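Joining a choir at the wrong end of my forties

I have been meaning to write about the choir since October, and every time I sit down to do it I end up cleaning the kitchen. A couple of you asked after my last post (the one about the gutters, thank you for your patience with that) what I was doing with my evenings now that I've stopped watching every detective show ever made, and the answer is that I'm an alto. I'm a fairly wobbly one, but I have a folder with my name on it and a chair I sit in, so I'm going to claim it.

I last sang in a group in high school, where I was put in the back row and asked, very kindly, to blend. I took that to mean I couldn't sing and I carried it around for decades. I sang in the car and to the babies when they were babies, and at birthday parties I sort of moved my mouth. Then we moved to Lakville, and one evening I was standing in line at Flomier for a loaf of their seeded rye when I saw a little card pinned up by the register. It said the Barua Street Singers were looking for low voices, no audition, come as you are. I read it four times while the woman in front of me decided about rolls. I have a low voice. I can come as I am. I took a picture of the card and then did nothing with it for three weeks, as I do with most things.

The first night

We rehearse in the side room of the old Barua Street chapel, which smells like floor wax and radiators and has a piano with one key that sticks (the A below middle C, if you care about these things, and by now I care about it very much). I got there early and sat in my car until seven, and then I was late, because it took me that long to talk myself across the parking lot.

Anitha Varma runs the choir. She came over with her reading glasses pushed up in her hair and asked me to hum whatever note felt comfortable, and I hummed, and she pointed at a chair and said "alto, lovely, sit by Ruth," and that was the entire process! All those years of dread and it took less time than ordering coffee. Ruth slid her music over so I could share and drew a tiny pencil arrow beside our line, and every time the page turned she drew another one.

I got lost constantly. If you've never read choral music, there are four lines stacked up on top of each other and your eye wants to slide onto the tune, which belongs to the sopranos almost all of the time. Altos get what's left over. We had one song where we sang the same note for a page and a half while everyone else got to swoop around, and I remember thinking well, this I can manage. Then Anitha had the sopranos drop out so we could hear the bottom three parts by themselves, and I realized our one plain note was holding the whole chord up from the inside. I got goosebumps right down to my wrists. I went home and tried to explain it to my husband, who was half asleep, and he said "that's great, honey" in a voice that meant we could discuss it in the morning.

What I've had to learn

Breathing, mostly. I thought I had the hang of it. Anitha has us lie flat on the chapel floor with a hymnal on our stomachs and make the book go up and down, and the first time I did it my shoulders were up around my ears and the hymnal didn't budge. I practice at home now on the living room rug and the dog comes and lies down next to me, very concerned.

Counting has been the other big one. I can count to four, but I can't count to four while reading words, watching a conductor, listening to the tenors and remembering to open my mouth wider than feels polite. What helped me was speaking the rhythm out loud with no notes at all, just muttering the words in time over the dishes. My daughter has asked me to stop doing this when her friends are here.

And then listening, which I'm still working on. When I'm nervous I sing louder so I can hear myself, and then I can't hear anybody else, and then I'm wrong and loud. Ruth taught me to back off until I can hear the people on both sides of me a little better than I can hear me. It feels like disappearing at first. After a few weeks it started to feel more like leaning on something, and I've come to look forward to that feeling all day long, especially on the days when work has been nothing but spreadsheets and people replying to all. 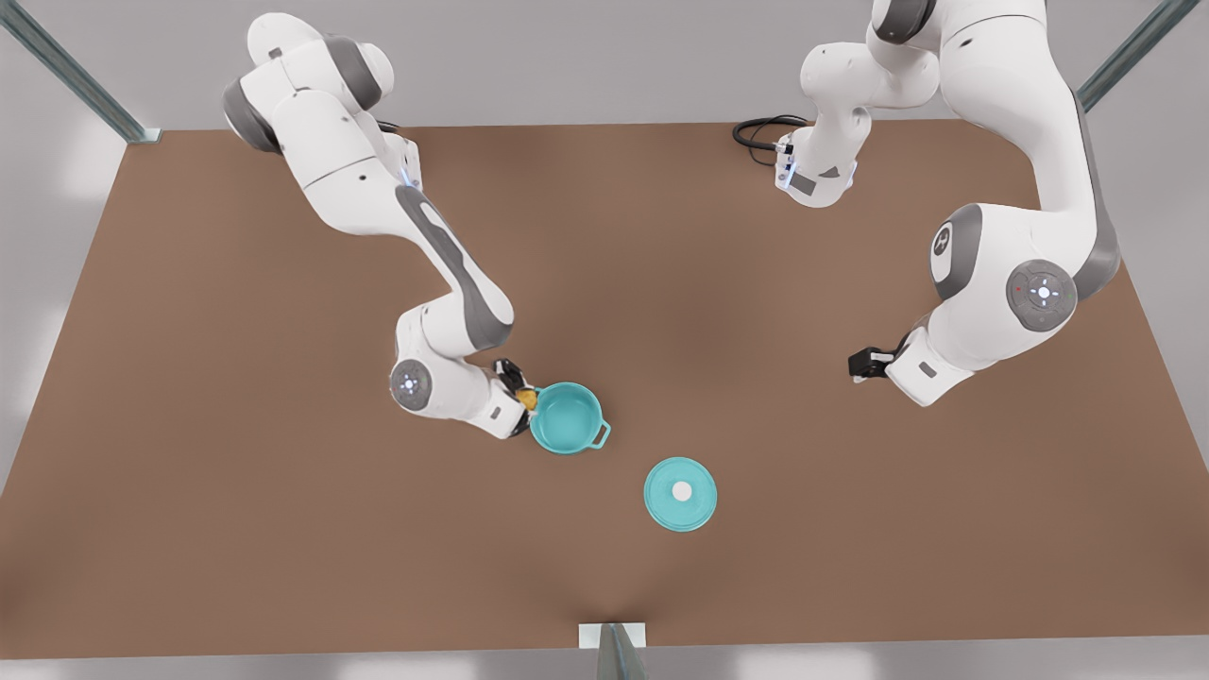 The concert

We sang in December at the town hall, which seats 800 people. I'm not going to pretend it was full, but it was a lot fuller than I was ready for. There are 13 of us in the choir, and standing on those risers we looked like we'd gotten lost on the way to something else. We wore black with a bit of green somewhere, your choice what, and I spent an absurd amount of time on the green. I went through two scarves and a cardigan before I settled on my grandmother's pin, the little enamel leaf, which I'd been saving for an occasion and had somehow never found one good enough.

I'd love to tell you I sang perfectly. In the second song I came in a full bar early, all by myself, on the word "behold." It was a good strong behold, too, with plenty of air under it. Ruth kept looking straight ahead, but I could feel her shaking beside me, and I had to stare at the exit sign for two verses to keep from losing it completely. Afterward my husband told me it had sounded intentional, and I've decided to believe him.

But the last piece went the way it had been going in my head for weeks. It's a very quiet one, an old lullaby, and it ends on a chord that Anitha likes to hold for as long as she thinks we can stand. She kept her hands up and we kept going, and I could hear everyone, both sides, all the way down to the basses. When she closed her fingers we stopped together and there was a long silence before the clapping, and I am telling you I would sit through a hundred rehearsals with that sticky A for another silence like it.

Afterward

A bunch of us walked over to Brusetis after, still in our black and green, and took over the long table by the window. I had the soup and most of someone's fries. The talk was mainly about who had come in early on what (I wasn't the only one, which cheered me up enormously) and about the spring, when there's a regional singing day with 2000 singers all in one place, every choir from up and down the valley doing the same three pieces together. Anitha wants us to go. I said yes before I'd even asked what month it was or where a person is supposed to park for such a thing.

I've been thinking about that back row in high school, and how my teacher was probably just tired that afternoon and had thirty teenagers to get through. She said one small thing and went home to her supper, and I kept it. I don't hold it against her. I do wish I'd put it down sooner - there must have been choirs in every town we ever lived in, with cards by the register that I walked straight past.

If you've got one of those cards where you are, I'd say go, and sit in your car first if you need to. Bring a pencil, wear something warm (it's always a chapel or a school gym, and the heat is never on until it's time to go home), and try to get a seat next to a Ruth.

Next time I promise I'll do the marmalade post. The oranges are sitting on the counter and I've got the lullaby stuck in my head, alto line only, so to anyone else in this house it's just me humming the same four notes over and over.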